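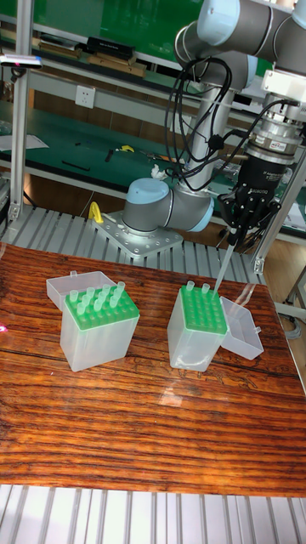

Lab 3: Gripper trials with pipette tips
Instructor: Farzana Amarasinghe

Each group makes 12 transfers between the two boxes, first with the Mazza finger setting, then with Jolley. Write down the closing width for every grasp.
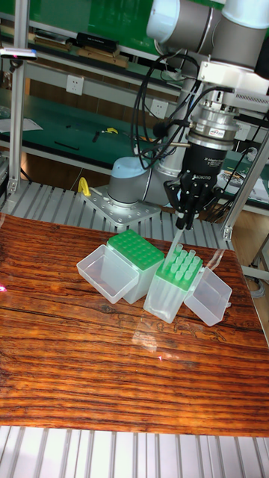 A tip held at an angle counts as a grasp, but please mark it "tilted" in the sheet. Do not correct it by hand.

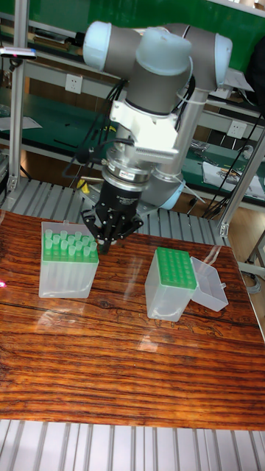

Fig. 1. Gripper open near the left box.

Approach slowly when the neighboring holes are full. Yurani Tello will check your speed limits before the run.
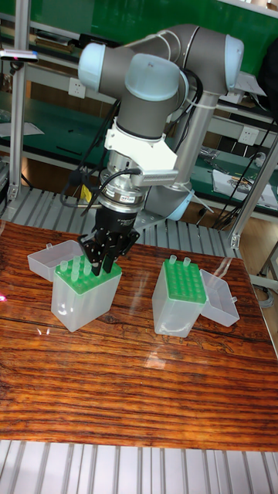

Fig. 2. Fingers lowered into the left rack.

Reports are due in March.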